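Okby regional sales office: opening inspection checklist, with comments
Site: Okby, ground and first floor
Inspected for: Liltero sales and support, northern area
Date of walk-round: June 20, 2022

A word before the list. We've tried to keep the comments friendly and useful, as most of you are still unpacking and finding out which key opens what. Anything marked Action needs doing before the support desk takes its first calls, and anything marked Note can wait for the November visit.

Entrance and reception
Front door opens freely from the inside: Yes
Visitor book in place: Yes
Comment: The doormat has a curl at one corner and we both caught a toe on it, so do please swap it for a flat one. Action.

Escape routes
Both stairways clear: No
Comment: The back stairs had Manole demonstration kit stacked on the half landing. We do understand that the stock room isn't shelved yet, but the landing has to be clear at all times, even for an afternoon. Action.
Emergency lights tested: Yes, 11 fittings, all working

Fire equipment
Extinguishers in date: Yes
Comment: The one by the training room is hidden behind the coat stand, which is a pity as it's the one most visitors would be nearest to. Action.

Sales floor and support desk
Trailing leads: Some
Comment: Lovely bright room, and the desks are nicely spaced. The leads under the support desk want tidying into the trunking while there are only a few of them. Action.
Chairs and screens adjusted for each person: Partly
Comment: 5 people still to do their screen forms. It takes no time at all and it really does save sore necks later on. Note.

Demonstration store
Racking fixed to wall: Yes
Load signs up: No
Comment: The Bakeo units go on the bottom shelf, please, and should be lifted by two people. The limit for the upper shelves is 100 kg per bay and a sign needs to say so. Action.

Kitchen
Worktops clear of the cooking area: Yes
Fire blanket on wall hook: Action, still in its box when we called
Comment: Keep tea towels, post and brochures well away from the cooktop, and wipe up spills as you go.
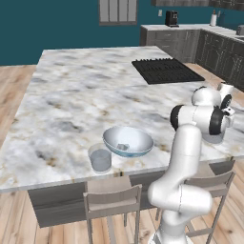
Kitchen: marble worktop with mixing bowl, black cooktop towards the back.

First aid
Box stocked: Yes
Names of first aiders displayed: No
Comment: We know two of you are booked on the course, so pop a temporary sheet up until the certificates come through. Note.

Car park and deliveries
Walkway marked: Yes
Comment: Couriers are turning rather fast by the side gate. A polite sign might help, and so would asking them to come outside the lunch hour. Note.

Please send back the signed action list within 30 days, and ring us if any of it is unclear.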